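¿Cuánto cuesta un robot? Cómo planear la compra de un ayudante de metal

13/04/2025
Por Ragnheiður Ásgeirsdóttir

Imagina que tu clase quiere un robot. Uno de verdad, con un brazo que se dobla y dedos que agarran cosas. ¡Qué emoción! Alguien pregunta enseguida: «¿Y cuánto vale?». Y ahí empieza una parte de la robótica que a mí me encanta y que casi nunca sale en las películas: hacer el presupuesto.

Un presupuesto es una lista de todo lo que vas a necesitar, con el precio de cada cosa al lado. Seguro que ya has hecho alguno sin darte cuenta. Si quieres un perro, piensas en el perro, pero también en la comida, la correa, el veterinario y la cama (aunque luego duerma en la tuya). Con un robot pasa lo mismo.

El taller Jullham, donde doy clases por la tarde, quería un brazo robótico para practicar montajes pequeños: coger una pieza, moverla, dejarla en su sitio. Lo primero que hicimos no fue mirar catálogos. Cogimos una hoja y escribimos arriba, bien grande: «¿Qué tiene que hacer?». Parece una pregunta fácil y nos llevó una tarde entera. ¿Las piezas pesan mucho o poco? ¿Son redondas, planas, resbaladizas? ¿Están siempre en el mismo lugar de la mesa?

Cuando ya sabes la tarea, puedes pensar en las partes. El brazo es lo que más se ve, y muchos niños creen que con eso basta. ¡Pues le falta la mano! La mano de un robot se llama pinza y muchas veces se compra por separado. Hay pinzas con dos dedos, con tres, y hasta con ventosas como las de un pulpo. Los dedos se pueden cambiar según lo que haya que agarrar.

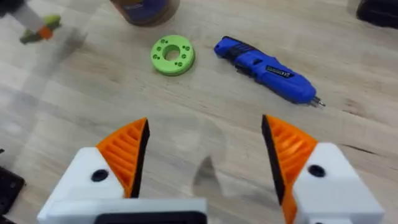

¿Por qué hay que guardar dinero para piezas de repuesto?
Porque las partes que tocan los objetos se van gastando con el uso, igual que la suela de tus zapatillas. Si tienes repuestos en un cajón, cambias la pieza y sigues trabajando; si no, el robot se queda parado hasta que llegue el paquete.

En nuestra hoja, los repuestos tenían su propia línea: 200 euros para el primer año. Los dedos de la pinza los apuntamos ahí, y también los tornillos, que tienen la costumbre de rodar debajo de los armarios.

Luego vienen los gastos escondidos. Yo los llamo «los gastos ratón», porque son pequeños y se cuelan por cualquier rendija. Una mesa firme que no tiemble cuando el brazo se mueve. Cables. Herramientas para montar y desmontar. Un botón rojo de parada, que es importantísimo y no se discute. Y una cosa que no se puede tocar con la mano pero que también cuesta: el tiempo de aprender. Nosotros reservamos 20 horas para que el equipo practicara, y las usamos todas.

Con la lista hecha, pedimos precios a dos tiendas, Harko y Trurkari. La primera vendía el brazo más barato, pero la pinza iba aparte. En la segunda el precio era más alto y venía todo junto, con un programa llamado Wi para enseñarle los movimientos. ¿Cuál era mejor? Sumamos la lista completa de cada una, línea por línea, y la diferencia se quedó en 11 euros. ¡Once! Si solo hubiéramos mirado el precio del brazo, nos habríamos llevado una idea equivocada. Elegimos la segunda, por el programa.

También hay que pensar en las fechas. Hicimos el pedido en enero y tardó cuatro semanas en llegar, así que durante ese tiempo preparamos la mesa y dibujamos en papel los recorridos que haría el brazo. Alguien dibujó además un sombrero para el robot. No estaba en el presupuesto, pero se aprobó por unanimidad.

¿Te animas a probar? Elige un trabajo que te gustaría darle a un robot: ordenar lápices, repartir cartas, dar de comer a los peces. Escribe la tarea arriba y debajo todo lo que haría falta. Después enséñasela a otra persona y pregúntale qué has olvidado. Siempre aparece algo, y a mí todavía me pasa.

Comentarios

lucia_y_mama: Mi hija ha hecho la lista para un robot que pele mandarinas. Ha apuntado las mandarinas como «repuestos».

Tomás, 4.º B: ¿La pinza con ventosas puede coger un huevo?

Ragnheiður: ¡Muy buena pregunta, Tomás! Con una ventosa blandita y la fuerza justa, sí. Ten huevos de sobra en el presupuesto.

profe_nuria: Lo hemos leído en clase de mates. Los gastos ratón han triunfado.

Contacto | © 2025 Taller Jullham | Volver arriba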